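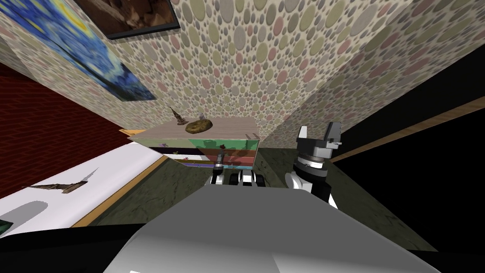
Sim view, bedroom layout, both arms low at the dresser. Three objects on top.

Ticket 922: left arm parks under the dresser front and won't come back up
Status: open, waiting on Braltora
Opened: Sep 26, 2023

Hi all, me again. Filing this properly this time because last time I put it in the chat and it got buried under lunch plans.

What I'm seeing: I start the tidy-up task in the Wunadport simulator, the robot drives up to the dresser, and then the left arm settles in low under the front edge and the run stalls. Right arm stays off to the right side. All the stuff to be picked is up on the dresser top, so neither hand is anywhere useful. The brown lumpy thing is pretty much straight above the left gripper, which makes it extra annoying to watch!

What I tried so far:
- Restarted the run. Same.
- Restarted the whole machine (yes, really off, I waited). Same.
- Swapped to the older Flernetti arm profile. Got 7 clean runs in a row and then it stalled again on the next one, so I don't trust it.
- Changed the wallpaper and the floor to the plain set, in case the busy dots were confusing the vision side. No difference. I put them back.
- Raised the approach height by hand in the settings. Works, but then it's me setting it for every room, and we have 135 rooms in this batch.

Error in the log is always "goal above limit, holding." I can't find that one in the Mussa guide.

Bit of background for whoever picks this up at Braltora. I'm on the floor side. Until last November I was stocking and resetting show rooms by hand, and now half my shift is sitting here checking runs before they go out to the real units. I like it more than I thought I would (my knees sure do). But when a run stalls I can't just reach in and move the thing like I used to, I have to write to you folks and wait, and meanwhile the evening crew ends up doing those rooms the old way on top of their own list. They've been good about it so far. I'd like to not use that up.

Update, same afternoon: tried the one with the spiky figurine as the only target. Stalled. Tried the small purplish thing near the back. Stalled too, so I don't think it's about which object.

Update 2: heard back from first-line support. They asked if the dresser height was edited. Not by me! I asked our crew and two people said they might have loaded the new furniture pack over the old one. I've asked for a copy of the old pack so I can compare.

Still need from Braltora:
1. What "goal above limit" is measuring. Arm reach? Body height?
2. Whether I can set the approach height once for the whole batch.
3. A way for me to clear a hold myself without opening a ticket. I'm happy to sit through the training if there is one.

Log is attached, more than 2028 lines, sorry. The stall is near the end. I'm at the desk until five, and after that please write it in the ticket so evening can see it too.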